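Sunday, late

First proper go with the Plondance hand grippers today and I'm still buzzing, so this will be messy. The courier brought the pair up from Enenthorpe on the last run of the week and I'd been itching to open the case ever since. You hold one in each hand, squeeze to close the jaws, and whatever you do gets recorded for a robot arm to learn from later. No arm needed in the room at all. I've wanted to try a set like this for ages!

Setup took longer than I'd hoped (the Nepia software wanted updating twice, and then wanted my password again). After that it was easy. I did jars, since jars are what I always do. Two glass spice jars on the little black table, pick one up, shift it over, put it back, go again. The short one with the metal lid is my favourite. The tall one, half full of yellow powder, took a few tries because I kept coming at it too high and it wobbled. 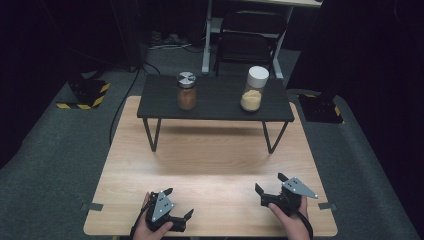

What I love is how quickly my hands stopped thinking about it. By the fifth run I was reaching without looking at the jaws at all. The weight is good too, though my right wrist had a whinge by mid-afternoon and I'll have to play with how I hold it. The cables are my one real grumble. I caught the left one with my elbow more than once, and I'd pay extra for a cordless version in a heartbeat.

Ended on 374 runs, of which I binned 2 where I'd dropped the jar on its side. The Wirkau set I had on loan last winter never got me past 100 in a day, and it made my fingers ache. Not a fair match, I suppose, as that was an older kit and I was newer to it. Still!

The trial goes until the end of August. I want to try lids next, unscrewing with one hand and steadying with the other, and then maybe a soft bag of rice, which I expect will be a disaster. Must ask Plondance if spare jaw tips come in the price or if they're extra. Their sheet says nothing either way.

Washed up, fed the cat, bed.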